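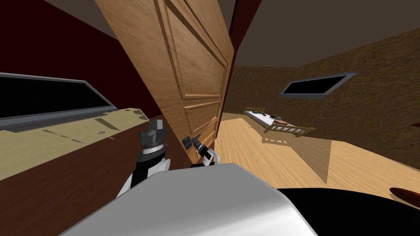 Sat 23 May

Came in on the weekend to get the equipment request into some kind of shape before Kgomotso asks for it again. She has been very patient with me (more than I'd have been!) and the form is only four pages, but every line of it pulls another question behind it, so I'm writing my thinking down here and the rest of you can scribble in the margins.

Where we are: the door task in sim is good enough to argue from. I've been using the bedroom door in the house layout as my reference, the paneled one with the lever handle, and most of what follows comes from watching the right arm take hold of that lever while the left one stays up with its gripper open, doing nothing for its keep. Which brings me to the big question, one arm or two. Jui-lin has said since January that we should buy a single arm first and learn to live with it. I was dead against that and I've softened. For a plain lever door the second arm is along for the ride. For the tasks we promised in the proposal, carrying something through and setting it down on a counter, I still want both. So the request goes in for two arms with the second marked as deferrable, and if Kgomotso strikes it I'll sulk for a day and get on with things.

Grippers. The Nirnberg parallel pair is the sensible choice and Tassanee has already used them at her last place. She liked them well enough but went through fingertips at a terrible rate, and I'd never have thought to budget for fingertips. Put down 36 sets of pads for the year. That sounded silly when I typed it and it still does, but metal handles are hard on rubber and I'd sooner have a drawer full of them. Quote from Faditthorpe came to 1,502 for the lot, pads and mounting plates together, shipping not included. Must ask about shipping. They were vague on the phone, in a very friendly way.

The rig door. We can't practice on the real doors in the building, I did ask. Kaan has offered to build us a freestanding frame with a swappable slab, so we could go from a lever to a knob to a pull without rehanging anything. He wants around 20 hours for it and the loan of a second pair of hands for the hinge side. Lovely offer and I'm taking it. Materials from Luststead, they'll cut to size. Note to self: measure the lab doorway BEFORE ordering, the frame has to get in somehow, and we all remember the shelving.

Handles: buy three or four cheap ones, all different, dark and shiny both. Everything we've tuned so far has been on a dark metal lever and I have no faith that it carries over to polished steel.

Compute. Leaving this alone for now. The Mabuza workstation is fine for one person and miserable for two, and Jozefína and I have been trading it off at lunchtime like a library book. If there's anything left at the end I'd put it there. Jozefína, if you're reading, please write down what memory you'd want, you told me and I lost the sticky note.

Small things I keep forgetting, so they're here:
floor mats for under the base
a proper emergency stop on a long cable, with a spare
door stops
cable sleeve, 100 feet

Still open: who services the arms once the warranty is up. Tassanee thinks we could do the joints ourselves with a bit of training. I think she could and I couldn't. Will ring the supplier Monday and ask what a yearly visit costs, then fill in page three.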